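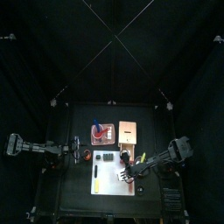 Reltidwood Parish Register Transcriptions: Data Card

Contents
The set holds 2211 burial entries from the registers of Reltidwood and Bullby, typed from the originals by the Kukar Local History Archive. Of these, 301 have no stated age and 367 give a trade or occupation.

Format
One row per entry, comma-separated, UTF-8. Spellings follow the clerk's hand. Doubtful readings carry a question mark - users should check these against the register before citing them.

Updates
Corrections are issued each May. Queries should be addressed to Orla Fahy, Records Officer, quoting the row number.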